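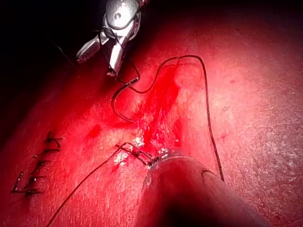
Gizella Bozsik wanted to know one thing before she'd put her hands anywhere near the controls, and that was how a surgeon is supposed to judge how hard she's pulling on a thread she can't feel. She asked it loudly, over the coffee urn, before the morning had properly started, and I was so glad she did, as I'd driven the whole way to Plarnville wondering the same and would never have had the nerve!

The answer, when Bjartur Ketilsson got around to it (he'd only just found his name tag), was that you learn to judge with your eyes. You watch the thread straighten and the tissue start to draw in, and you stop a little sooner than you think you should. The Odcombe suturing package, which is what we had all come to look at, is built around teaching exactly that. You can rent it by the term or buy it outright, and it comes with the instruments, the console seat and a set of lessons that begin with simply picking up a needle and turning it over.

I should say I'm a nurse educator and no engineer, so if you want to know about motors you'll have to ask somebody else. What I can tell you is that the interrupted stitch looks very much the way it does when I teach it by hand. Each one gets its own knot and its own cut tails, and then you move along and do it again. Black thread is a good choice for learners too, being so easy to follow against pink and red. The textured face on a jaw is worth a close look if you've only handled ordinary needle holders, and I was pleased that the lessons spend a good while on where along the curve to take hold.

My own turn came at half past ten. Grímur Holst sat beside me and was patient beyond all reason. My first knot was a sorry thing, and my second was tidier, though I'd let the loop get so long that I lost track of which end I wanted. Grímur told me to keep the slack where I could see it and to leave the other instrument close by the knot, and after that I settled down nicely.

Lunch was a very good barley soup, and then Birthe Mogensen took us through the costs. The term rental covers 229 practice sessions, and extra instrument tips are ordered separately through Kadlec. I'd have liked a plainer answer about what happens when a tip wears out halfway through a course, and I've written to ask.

Would I recommend it to our college? I think so, for the senior group, with 2 learners to a console and plenty of time to watch one another. The parking at Plarnville is behind the building, by the way, and the side door sticks, so give it a good shove.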